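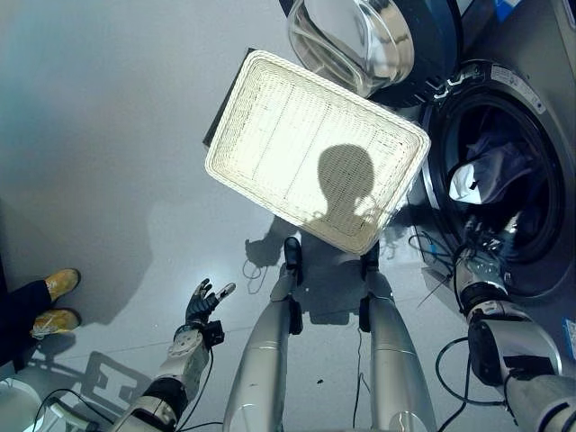 1. Goal of the project

The goal was to get a two-armed robot to take clothes out of a front-loading washing machine and put them in a basket on the floor next to it. It did not have to fold or sort anything. A run counted as complete when the drum was empty and every item was in the basket, with no part of it on the floor.

I did the work at the Fajardo shared workshop in Clurkovdale, where members can book floor space by the evening. The robot is called Pevodum. Other students built the body before I joined, and my part was the arm cabling, the grasp planning and the testing. The planner is written in Python and is called Greritetti in the code repository, so I use that name here too.

2. Setup

The washer is not plumbed in. It sits on the workshop floor with the door open, and the robot works from a low position in front of it with its legs out. Early tests with the robot standing did not go well. The arm had to come down into the drum at an angle and the wrist kept touching the top of the door ring. Working low, the forearm goes in close to level.

The basket is a woven one with a thick rim. I tried a plastic crate first, but its corners were sharp enough to catch a sleeve. The woven basket slides when it is pushed, so the planner looks for the rim again before every drop.

Cables on both arms run on the outside of the shells. This is ugly but it made repairs quick. A second person always stands by during powered tests, within reach of the stop button. That is a workshop rule and I would keep it even if it was not.

3. How a run works

The head camera takes a picture of the drum opening. Greritetti looks for cloth, picks the highest point it can reach and sends the right arm in. The fingers close until the motor current goes up, then the arm backs straight out. Over the basket it either lets go or passes the item to the left side. Passing is used for long items, which otherwise hang over the rim and drag on the floor.

The drum is dark inside and the room lights are bright. With one exposure setting the camera could see the basket or the clothes but not both. I now take 2 pictures at different exposures and use the brighter one only inside the circle of the door opening.

4. Problems with the drop
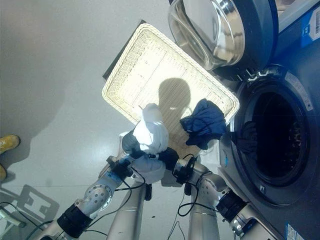 Finding a safe place to let go of a garment took more time than any other part of the project. My first version looked for the darkest patch inside the rim and treated it as clothes already dropped, so that it could aim for free space. The trouble is the robot's own head. Its shadow falls right across the middle of the basket, and Greritetti read it as a dark shirt and steered away from the best spot. A real navy item bunched up at the washer end of the basket, half over the edge, was almost the same shade to the camera. I spent most of July on this. The fix was to work out where the head shadow should fall from the joint angles and the position of the ceiling light, and to ignore dark areas in that region unless the depth reading showed something raised.

White clothes had the opposite problem. Against a white basket the outline of the cloth was hard to find, and the left arm sometimes let go while part of the item was still outside the rim. I have not fixed this properly. For now the arm moves farther in over the basket before it opens.

5. Results

I logged 295 single-item attempts after the shadow fix. Of these, 231 ended with the item fully in the basket. Most of the failures were items left hanging over the rim. The others were missed grasps at the back of the drum, plus 7 attempts I stopped by hand when a cable loop got too close to the door.

6. What I would change

The cables should go through the arms, or at least be tied down at the wrist. A second light from the side would make the head shadow weaker and cost very little. I would also like to try a colored basket - it feels like cheating, but people at home can pick their own basket too.

The code and the test logs are on the workshop's shared drive in the Greritetti folder. The exposure settings are in a separate file and need to be redone if the washer is moved.

Jerome Sebastian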